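BRINDER DISTRICT POLICE LIAISON MEETING
Minutes of the meeting held 5/22/18, Brinder Public Safety Building, lower level
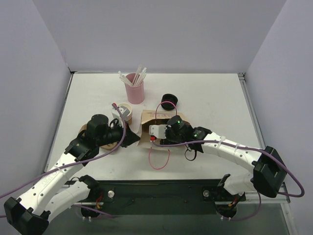

Teguh Ngui objected to the wording of the previous minutes, where the fuel thefts at the Lubis Road truck yards were recorded as "resolved." One arrest had been made, he said, but the case was still open and the yards were still losing diesel. The chair agreed. The word was changed to "under investigation" and the minutes were approved as corrected.

Present: district lieutenant (chair), property crimes sergeant, crime analyst, county prosecutor's office, Trukitz Freight, Ulometti Cold Storage, Lubis Road tenants (T. Ngui), recording clerk.
Apologies: Public Works.

Fuel theft, Lubis Road
The sergeant reported on activity since the last meeting. Four thefts were reported, all from parked trailers or tractors on the east side of the road between the rail spur and the Ulometti gate. Total loss as stated by the owners was 964 gallons. In three of the four cases the tank cap was forced. In the fourth the cap was missing and no tool marks were found. All four reports were taken in the morning by day shift, so the time of each offense is known only to within the hours the yard was closed.

One man was arrested after a traffic stop on the county highway. A transfer pump and two lengths of hose were taken from the bed of his pickup and are held as evidence. He is charged with one count only, relating to the Trukitz yard. He has entered a plea of not guilty. The sergeant asked that his name not be passed around among tenants while the other reports are being worked.

The prosecutor's office explained that the remaining reports can't be added to the charge on the present evidence. Fuel recovered from the pickup was sampled, but diesel from the yards comes from the same supplier and a match would show little. Camera footage or a witness placing the vehicle at the other yards would be of more use.

Trukitz Freight stated that its recorder overwrites old footage when the disk is full and that the recording for the second theft was lost before it was requested. Trukitz has since fitted a larger disk. The sergeant asked all tenants to export footage on the day a theft is found and not to wait for an officer to call. The original file should be kept. A phone video of the monitor is not usable in court, although it may help an officer at the scene.

T. Ngui asked why two of the reports had been given separate case numbers with no cross-reference. The analyst said the reports had come in through the online form, which doesn't allow the person filing to link cases. She has now linked them by hand. Later reports should carry the words "Lubis Road" in the location line, even where the mailing address is on another street.

Action: sergeant to send tenants a one-page sheet on preserving footage.
Action: analyst to check the online form reports for any other Lubis Road entries filed under mailing addresses.

Fencing and lighting
Ulometti Cold Storage reported a cut section of chain-link fence behind its loading dock, nearly 100 feet from the nearest light pole. Nothing was missing from inside. The cut was repaired before it was reported and no photographs were taken. The sergeant noted the location and asked that any further damage be left as found until it has been seen by an officer.

Two street lights at the rail spur are out. Public Works was not represented and the item could not be closed. There was some discussion over whether the poles belong to the county or to the railroad. The pole tags will be read and the numbers sent to both.

Action: T. Ngui to read the pole tags and forward the numbers to the clerk.

Patrol coverage
The lieutenant said that extra checks on Lubis Road would continue at the present level, subject to staffing. Officers log each check with dispatch, and the analyst can produce a list for tenants on request. Trukitz asked that officers have the gate code. The lieutenant preferred a lock box, as codes are changed and dispatch is not always told. Trukitz will install one at its own cost. Ulometti has a guard on site overnight and does not need one.

T. Ngui asked for fixed times for the checks. This was declined. The lieutenant said the times would vary and would not be announced.

Court dates
The prosecutor's office expects a pretrial hearing in September. Trukitz will be asked for a loss statement with delivery records and the last dip reading for each tank. Estimates made from the dash gauge should be marked as estimates.

Other business
The clerk asked that corrections to minutes be sent in writing ahead of the meeting. T. Ngui said he had sent his and it had gone to the old address. The clerk will recirculate the contact list.

Next meeting: to be set by the clerk once the hearing date is confirmed.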